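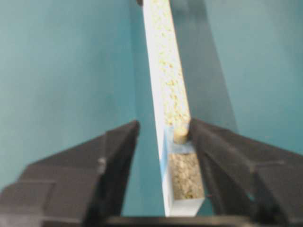 Column with granular fill, leaning. Dark piece at the top end.

2024-12-24

Sieve work, sample 1291 (Sestolley pit, lower bench)

Purpose: find out why the fines fraction on 1291 came out higher at Tangen than here. Same bag, split before it left us. Both labs used a wash over the 63 micron sieve followed by dry sieving.

Riffled the remaining half of the bag down to test portions. The riffle box had dust packed in the corners of two chutes, so I brushed it out before starting. Discarded the first pass and recombined. Any future splits on Sestolley material should start with a clean box; the silt sticks in the corners and comes loose in the middle of somebody else's sample.

Dried to constant mass. The oven display and the reference thermometer disagree slightly, as they have all December. Left the set point alone and went by the thermometer. Constant mass was taken as two successive weighings that matched to the last digit of the balance, with the trays cooled in the desiccator between. Checked the balance with the reference weight before and after. No drift.

Wash stage

Soaked the first portion overnight in plain water with dispersant, the second in plain water only, and the third not at all. Washed each over the 63 with the 600 nested on top as a guard, low flow, hand agitation, until the water ran clear into a white dish.

Observations while washing:
- No soak: the water looked clear early, then clouded again when I broke up soft lumps with a finger. Would have stopped too soon going by eye alone.
- Plain water soak: fewer lumps. A few on the 600 that smeared when pressed.
- Dispersant soak: no lumps found on the 600. Longest time to clear.

The lumps are clay-bound silt. Anything held together on the 600 is weighed as sand in the final table, so the short method reads low on fines. That fits the direction of the difference with Tangen, provided they soaked and we did not. Our sheet for the original run has the soak box blank. I do not know whether that means no soak or an unfilled box. Eilif Sjögren ran it and is away until January. Left a note on his bench.

Dry stage

Full stack, lid and pan, mechanical shaker, usual time. Hand check on each sieve afterward over a sheet of paper. Only the 600 passed any more material worth mentioning, and it was on the no-soak portion, from lumps breaking down on the shaker.

Order of fines, highest to lowest: dispersant, plain water, no soak. The step from no soak to plain water is the larger one. Mass recovery acceptable on all 3 portions. Weights are on the sheet in the folder, not copied here.

One thing to watch: the mesh of the 63 has a slack area near the rim. Looked at it against the light under the magnifier and found no tear and no stretched openings. Ran the Herirton check sand through it and through the spare. The two agree. Keeping it in use for washing, but the spare should be used for anything that gets reported.

The Pildale samples from earlier this month were also done without a soak. Pildale is a clean washed sand and I would not expect much change. Still worth repeating one to have a number in the file.

To do
- Ask Tangen for their soak time and dispersant concentration. Their report cites the standard and gives neither.
- Ask Eilif about the blank box.
- Add a line to the run sheet: soak yes/no, liquid, hours. No run accepted with the line empty.
- Repeat one Pildale portion with the dispersant soak.
- Order dispersant. The jar is nearly down to the scoop.
- Relabel the retained 1291 fractions. The marker came off two of the bags in the wash area, and I have written the sieve size on masking tape for now.

Oven off, sieves dried and back in the rack, 63 on the top shelf with a tag on it.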